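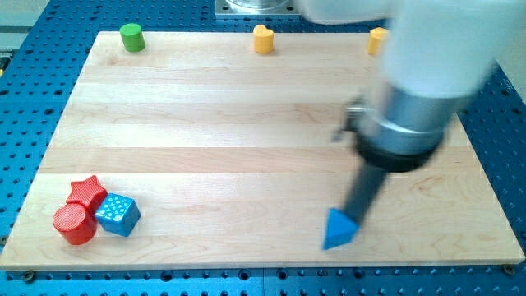

Finally had a go at Miroslava Prokopenko's honey biscuits last night. Her recipe says 100g butter, I only had 90, and you know what? Fine!

Dough was a right sticky mess though. Into the fridge till after tea, then I rolled it between two sheets of paper – much better.

Baked 3 trays. First lot went a bit dark round the edges (my oven runs hot) so I dropped the next two down a shelf.

Might try them with ginger in February. Anyone used treacle instead of honey?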